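Appeal against a substituted batter in a limited-overs friendly 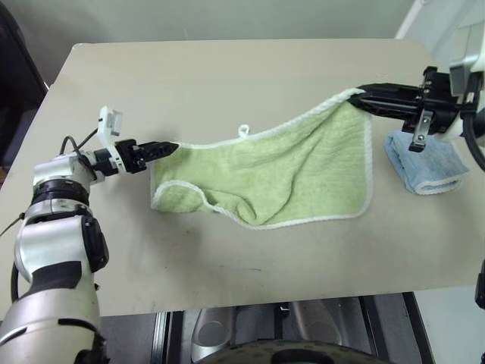
Green towel with braided white border and hanging loop.

Posted by Teresa Mac Carthaigh
Section: Laws and Playing Conditions

I act as fixtures secretary for a small cricket club and would be grateful for guidance on a matter arising from our annual match against Paucar Cricket Club in April. The match was arranged as a single-innings fixture of 24 overs a side, with two umpires supplied by the home club.

In the fourteenth over of our innings, our number three batter pulled a calf muscle while taking a run. She completed the run, left the field with the agreement of the umpires, and was replaced at the crease by the next player in the order. At the fall of the sixth wicket she wished to resume. The visiting captain objected on the ground that she had retired of her own choice and had therefore given up her innings. The umpires were divided, and in order to avoid delay our captain withdrew the request. We lost by 2 runs.

I should like to know whether she was entitled to return, and whether the objection of the opposing captain had any bearing on the matter. Our own club rules are silent. I should add that we do not seek to have the result altered.

Posted by Brendan Cullinane

The position is set out in Law 25 of the Laws of Cricket, under the heading dealing with a batter retiring. A batter may retire at any time when the ball is dead. The umpires must be told the reason before play goes on.

Where the reason is illness, injury or another unavoidable cause, the batter is entitled to resume the innings. If the innings is not resumed, the batter is recorded as "retired, not out". Where the reason is anything else, the innings may be resumed only with the consent of the opposing captain. If it is not resumed in that case, the record is "retired, out".

A calf injury falls plainly within the first group. Provided that the umpires were told of it when your player left the field, the consent of the visiting captain was not required. She could have resumed at the fall of a wicket or on the retirement of another batter, so the sixth wicket was a proper moment.

You do not say how the scorer entered her innings. It should read "retired, not out", and I would suggest that the scorebook be checked. The point matters for her average.

Posted by Gobnait Horgan

In our league a player who goes off hurt cannot come back until the last wicket has fallen. I believe this is the usual practice everywhere.

Posted by Bernadette Ó Dubhghaill

With respect to the previous contributor, that is a local playing condition and does not appear in the Laws. Leagues are free to adopt such conditions, and several do so for junior matches, but they bind only the clubs taking part in that competition.

For a friendly, the two captains should agree any special conditions before the toss and inform the umpires of them. Our club uses a single sheet covering retirement, wides, the length of the interval and what is to happen in the event of rain. Both captains sign it. Ms Mac Carthaigh may wish to propose something similar to Paucar before next year's fixture is confirmed.

Posted by Teresa Mac Carthaigh

I am obliged to Mr Cullinane and Ms Ó Dubhghaill. The umpires were informed of the injury at the time. The scorebook shows "retired, out" and I have asked for the entry to be corrected.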